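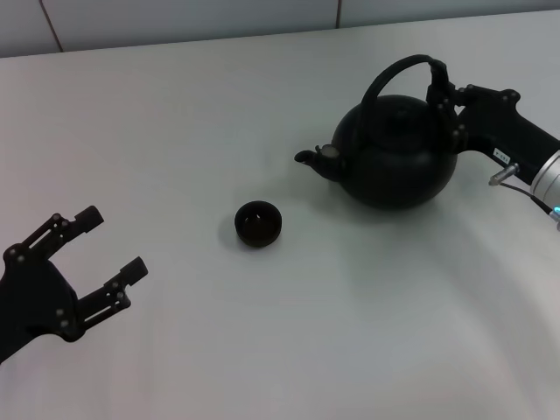

Tea Corner: One Pot, One Cup, No Saucer

Last month's item on biscuit tins brought in more mail than anything this newsletter has run, including the one about parking. So it was with some caution that I agreed to write about teapots, a subject on which our readers are known to be calm and open to persuasion.

The pot under discussion is dark, squat and round, with a tall handle that arches right over the lid and a stubby spout on one side. It has a small cup to go with it, no handle, about as dark as the pot. I have been living with the pair since February, when I finally retired the big white pot from Tarar that had served the office through two moves and a flood. The white pot held enough for 11 people. I am one person. It took me longer than it should have to notice the mismatch.

What follows is a report on pouring, mostly, with some remarks on handles.

The first thing you learn about an overhead handle is that your wrist has been doing something else all these years. With a side handle you tip the pot away from you like a watering can, and the weight hangs out in front where you can feel it. With the hoop, you lift from above and the body swings under your hand. The pot feels lighter than it is right up to the moment you tilt it, and then it has opinions. My early efforts went on the table, on the mail, and once on a library book that I have since bought.

The trick, as far as I have one, is to grip the hoop off center, on the side away from the spout. Held dead center, the pot wants to stay level and you have to argue it down. Held at the far shoulder of the arch, it tips with very little encouragement. Start with the cup close. I know there is a school that pours from a great height, and I have met people from it, and their carpets.

A small cup helps and also doesn't. It fills before you have found your rhythm, so you are stopping almost as soon as you start, and the stopping is where the drips come from. Bring the spout up smartly at the end. A slow, polite finish sends the last of the tea down the outside of the spout and under the pot, where it waits for you to put something important there.

On the lid: a hoop handle leaves you a limited amount of space to get your fingers in and lift it by the knob. If the handle is hot, and on some pots it will be, you will find this out while reaching past it. I take the lid off first thing, before there is any water involved, and set it down where I can't knock it with my sleeve. I also rest one finger of my free hand on the knob while pouring. Cindska, who sell a pot of much this shape in their spring catalog, print a drawing of a hand doing exactly that, and the hand looks very relaxed about it.

On the spout: short ones pour fast and clog faster. Whole leaf is fine. Anything broken or dusty will gather at the inside end of the spout and reduce you to a trickle, and you will tilt further and further to compensate until the lid makes its own decision. If that happens, stop, set the pot down, and rinse it out the wrong way, with water down the spout from the tap.

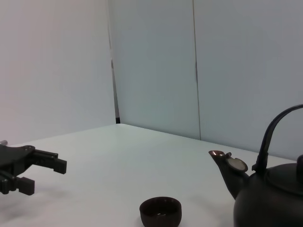 Gilang Nair writes that all this fuss could be avoided by filling the pot less. Three quarters is plenty, he says, and anyone who fills a round pot to the lid deserves what happens to the tablecloth. He also feels the finger on the knob is an affectation, that a lid which needs holding is a lid that doesn't fit, and that his mother poured from a hoop-handled pot for years with a child on the other arm.

I put this to the Genis Street tea group, who meet in the back of the old pharmacy and who had been hoping for a quiet evening. Sadia Magsi agreed about the filling. Usman Abbasi disagreed about the lid, at length, and brought up a pot he broke in 2003. Faisal Siddiqui wanted to know whether we were talking about clay or iron, and it was generally felt that he should have asked earlier. We then tried a full pot and a three-quarter pot side by side, and I am sorry to say that Gilang is right. The fuller pot dribbled from the start. The other one behaved so well that Sadia poured 6 cups in a row just to be annoying.

I have not given up the finger.

A word on storage, as three of you asked. These pots are awkward on a shelf. The handle wants as much room again as the body, and you can't stack a thing on top. Mine lives on the counter with its cup beside it and has displaced the toaster, about which there have been remarks at home. If yours has to go in a cupboard, put it in with the lid off and upside down on a folded cloth, so the inside can air. Shut away with the lid on, a pot will develop a smell by the end of the week that no amount of rinsing quite shifts.

As for washing, I use hot water and a soft brush and leave the soap alone. Shahzad Khokhar uses soap on everything and reports no ill effects, but then Shahzad takes his tea with condensed milk and would not necessarily be told.
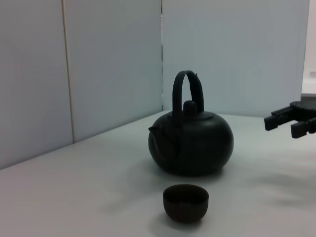 Teapot with overhead handle, and its cup.

The group meets again on 20/04/2018, same back room, when the subject will be strainers. Bring your own cup. The Niken ones in the cupboard have been claimed by the chess players, who were very firm about it, and more than 3 of them are chipped anyway. Letters on teapots will be accepted until then. Letters on parking should go to the usual address.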